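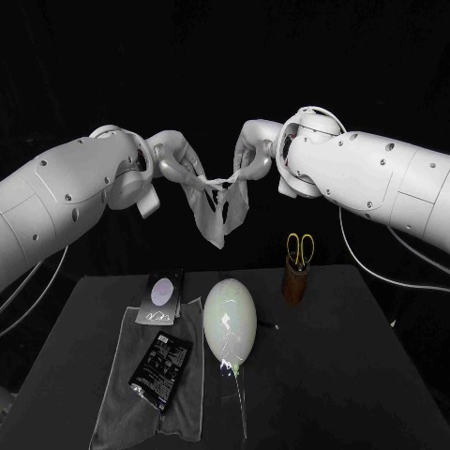
Figure 1. Two-arm handling of a thin, crumpled white sheet above the work table. Black packets and a folded gray towel at left.

Search this journal Enter keyword, author or DOI Go

9 min read

4. Equipment planning and cost

4.1 What we had to buy for

The site at Bronetdale wanted one cell that could do soft goods. Thin sheets, pouches, packets, anything that folds when you touch it. The earlier plan (Section 2) assumed suction and a flat feeder. Fine for cartons. Useless for the item in Fig. 1, which has gaps in it and hangs in folds from the fingertips. So the budget had to be redone around two arms with fingered hands, and the money moved with it.

Three things drive the cost, in this order: the hands, the spare hands, the hours to set up each new item. Arms come fourth. This surprised the purchasing side, who had put most of the first draft into arms and left hands under "accesories".

4.2 Quotes

We took 2 quotes, one from Galtex and one from Voicu. Same spec sheet sent to both. Galtex priced the cell as a bundle, arms and hands and table together, service separate. Voicu priced every part on its own line. Hard to compare directly. We broke the Galtex bundle down by asking for replacement prices and working back, which is crude but gave a usable split.

Main differences:

- Galtex: lower entry price, longer wait for a replacement hand, training included.
- Voicu: higher entry price, hands swapped on site, training charged by the session.

Neither quote covered external cabling. Add it yourself. Arms of this type have cables hanging off the forearm and past the table edge, and a site with carts moving behind the cell needs guards or a raised tray. Not a large line, but it was missing from both drafts and would have come out of contingency.

4.3 Spares and consumables

Hands first. Plan for 3 sets per cell: one fitted, one on the shelf, one away for repair. With fewer than that the cell stops whenever a finger joint goes. We did try the sums with one shelf set shared across cells and it looks good on paper until two fail in the same stretch.

Test items are the line everyone forgets. A soft item gets creased, torn, stretched. It can't go back in the box. Our trial plan calls for 407 test items in the first round, mixed sheets and pouches, bought at retail becuase the wholesale minimum was far too high for a trial. Add towels or cloths for the table surface, an upright holder for hand tools, scissors, bins for scrap packaging. Small money. Still needs a code to be charged to. 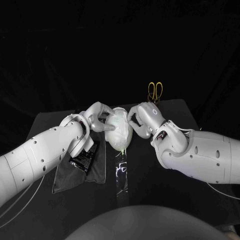
Photo: Truscombe project, handling trials

Pouch work needs its own budget line, separate from sheet work. In the pouch trial the load sits between the two hands, thumb and fingers pressing in from either side, so both hands are tied up for as long as it is held. No cost saving from running the arms as two independent stations. We had counted on that saving in the first draft. Taken out.

4.4 Setup hours

Total for the first year comes to 3,379 staff hours, setup plus operator time plus upkeep. Setup is the soft number here. Each new item type means new grasps, new table layout, new checks, and the quotes say nothing useful on it. Recommend holding setup hours as a seperate reserve and releasing per item type once the trial for that item is signed off.

Floor space: allow for the table, both arms at full reach, and a person walking behind. Dark table surface and a dark backdrop priced in as well, cheap, ordered with the table.

4.5 Timing

Galtex quote lapses in August. Voicu holds price for longer but not the delivery slot. If the pouch line is to be included in the first order, the decision on spare hands has to come before either date. If sheets only, can order the base cell now and add later, at some penalty on shipping.

We lean toward the Voicu terms for sites with no repair bench, Galtex for sites that have one. Bronetdale has a small bench. Open question, see Section 6.

Related articles
Lease or buy: two-arm cells at small sites
Spare part stocking for fingered hands
Costing test items in soft goods trials
Table layout and cable routing, a short note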